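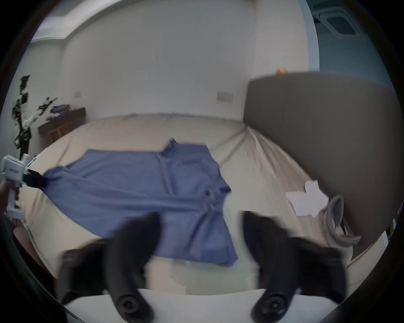
How to fold a button-up shirt on a bed

A bed is a terrible folding table. It's soft, it's too low, and a fitted sheet grabs at cotton like a needy cat. It is also the only flat surface in most homes big enough for a shirt with its arms out, so we make do.

Pull the sheet tight first. Any ridge under the shirt will end up in the shirt.

Do up the top button, the bottom one and one in the middle. Purists do them all. Purists have more free time than I do.

Lay the shirt out with the collar at the far side of the bed and the hem toward you. Take each cuff in turn and pull the sleeve straight out to the side until the slack is gone. Then tug the hem toward you and flatten the placket with your palm, working from the collar down. If the collar has popped up into a little peak, press it down now.

Turn the whole thing face down, holding it by the shoulders. Smooth it again – yes, again.

Fold one side in toward the middle, so the edge runs straight from shoulder to hem. Fold the sleeve back on itself so it points down at the hem and lies along the edge you just made. Repeat on the other side. The two sides should match, or at least be on speaking terms.

Bring the hem up a third of the way, then fold once more to meet the collar. Flip it over.

My first decent one took 15 minutes and I showed it to Lavanya Rao, who asked whether I owned hangers. I do. They're full.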